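About Zastiten

We sell small things for desks and shelves. Hourglasses mostly, table lamps, plug adapters for people who buy a lamp in the wrong country. Started with 2 shelves in the back of Tan, the old lamp shop, now 981 items in the catalog. Still one packing bench.

Every hourglass gets turned and timed before it goes in a box. Runs slow, goes back. Sand comes in red, pale teal, a few others when we can get them.
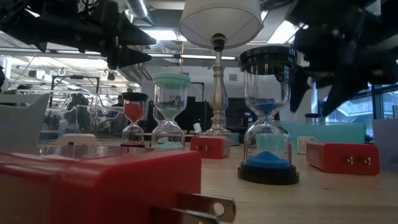
Jhun Galang wrote in that the three minute one is closer to three and a quarter, and would we please put that on the label. Fair. Labels changed in November, the real time is now printed under the base.

Lamps: shades and stems sold seperately, tell us which stem you have. Adapters: check the prongs before you order, we cant take them back opened.

Orders go out in 14 days or less. Pickup by appointment, ring the side bell, the front one is broken.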